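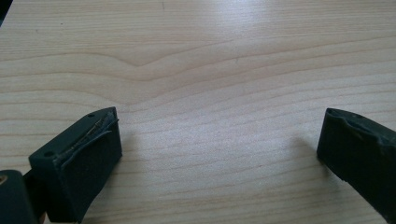 Isorix Hand Gripper Pair

A left and a right gripper for showing a picking cell how a job is done, by the people who already do it. We build them at Gralex in Stedville, and we use them on our own packing line every working day.

What it changes on the floor

Before October our cell was set up by an engineer with a laptop, and a new product meant a wait. Now Inese Uibo and Keith Tunstall from packing sit down with the pair and do the job themselves, and the recordings go to Nigel Dawber for training. Keith had 13 years of lifting and sorting behind him and knew things about awkward stock that we had never written down! He still does the odd sizes by hand, and his shifts now include two hours of demonstration work, paid at the setter's rate.
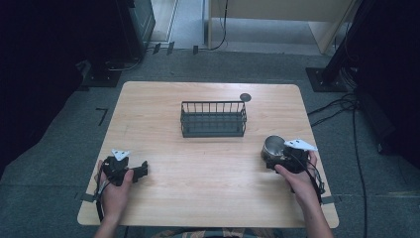 Demonstrating is quick to pick up, and most people are comfortable by the second morning. You work sitting down at an ordinary table, one gripper in each hand, with your own household-sized items. A metal can and a wire basket are plenty for a first go. The white marker on top of each gripper should stay clear of sleeves, and the cables are happiest dropped over the front of the table.

Fingers and pads

The rubber pads take the punishment, so we made them easy to change. Kieran Staniforth on the bench swaps a set in 5 minutes. Torn or curling rubber means it's time.

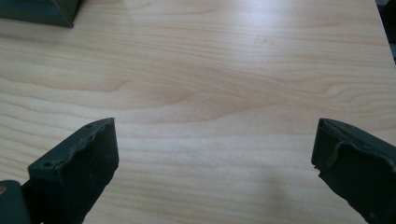
Fingers open over the table, as the gripper's camera sees them.

Details

Weight: 564 g each, without cable
Supplied as: left and right, 2 spare pad sets
Spares and repairs: ask for Ákos Lakatos at Gralex, Stedville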